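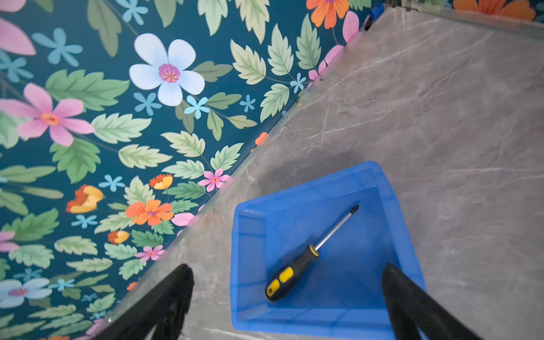
A screwdriver in the blue bin at the Treloar workshop, with the gripper's two fingers at either side of the handle.

The members' workshop at Treloar has a robot bench now, and its builders would like it to put the tools away. After an evening there in October, I'd hold off on giving up the pegboard.

The project is called Skurnance. Wumpini Ametepe started it at home and moved it to the shared space when it outgrew the spare room. The job sounds small: pick up a screwdriver, put it in a plastic bin, take it out again. Ametepe says the parts have cost $1,422 so far, paid by the members who signed up.
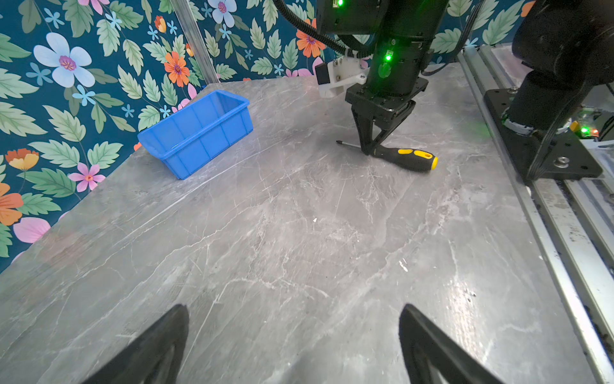
One arm over the screwdriver on the marble-patterned top, another on its rail at right.

By the group's own log, the latest round of 200 tries ended with 19 drops, all with the same tool. "Ask me again when it's 2," Ametepe said. Fair enough, but a drop rate for one screwdriver and one bin says little about a drawer full of odd pliers, and the log has no entry for those yet.

There is also the question of who this is for. A person can clear that bench in seconds — and doesn't need a rail bolted on to do it. Ametepe's answer is that members learn by building, and that much I'll grant.

Plans for the winter include a second bin and a set of wrenches. The bench is open to members after 7 p.m.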